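About Gammont

Gammont writes software for robot manipulation. We work on the layers between the sensor driver and the task: time alignment, pose estimation, trajectory planning, and the tools used to check all of it before a motor turns. We do not build arms. We supply code, configuration, and documentation to teams that already have hardware and need it to do something repeatable.

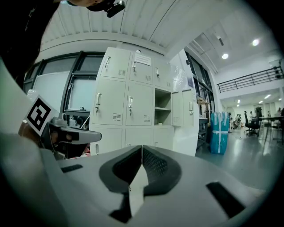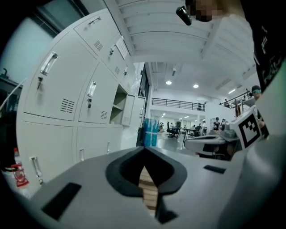

Hand-held grippers with fiducial markers, at the lockers.

Most of our current work starts from demonstrations made by people. An operator performs a task with hand-held grippers, and the recording is turned into trajectories that a planner or a learned policy can use. Doors, handles, and latches get much of our attention. A hinged door constrains the hand to an arc, and an error of a few millimeters in the estimated axis shows up directly as force on the wrist.

What we make

Mustis is the perception package. It takes wide-angle video and inertial data and returns a six-degree-of-freedom pose for each gripper, with a covariance attached to every sample. Square markers are used for the relative pose between two grippers and for jaw opening. Lens distortion is modeled explicitly; we do not rectify the image first, which would throw away the edges. When a marker is lost, Mustis reports the loss and widens the covariance. It does not interpolate silently. Users who want interpolation can turn it on per segment, and the output is flagged.

Fülöp is the planner. It accepts Mustis output or any trajectory in our plain file format, retargets it to a given arm, and checks joint limits, self-collision, and reach. Segments that cannot be executed are returned with the reason and the time index. Contact phases are handled separately from free motion: the planner passes a constraint frame and a stiffness setting to the controller, and the position reference is treated as advisory along the constrained axes. The controller interface runs at 300 Hz.

Govura is the tooling. It includes the recorder, the calibration routines, a replay viewer, and the command-line checks that run on every session before it is accepted. A session with dropped frames, clock drift beyond the limit, or a failed calibration is rejected at the recorder and stays rejected. We have found it cheaper to record again than to repair. The viewer shows video, pose, and jaw width on one timeline and can step through any of them by sample.

How we work

We are a team of 11. Four of us work on perception, three on planning and control, and the rest on tooling, releases, and support. Everyone takes a turn on support, including the people who would prefer not to. Questions about a package go to someone who has committed code to it.

Releases are tagged and reproducible. Each one ships with the calibration data and logs used to test it, and the regression suite can be run by the customer on the customer's machines. Interfaces are versioned separately from implementations. A change that breaks a file format requires a converter in the same release. We keep a list of known defects in the documentation, next to the function concerned.

We test on furniture and fixtures of ordinary manufacture, in rooms with normal lighting. Reflective floors, repeated door patterns, and large windows are all hard on visual tracking, and we want those failures in our own logs first.

Working with us

Projects usually begin with a short evaluation. You send us a recording or a robot description, we run it through the current release, and you receive the raw output with a written report. Pricing and license terms depend on the number of robots and on whether you need source access. Academic groups can request a Govura license at no charge.

The next release of Fülöp is planned for November. It adds bimanual constraints and drops support for the old configuration syntax. Migration notes are in the documentation under Planner, Upgrading.

Page last revised 16th September.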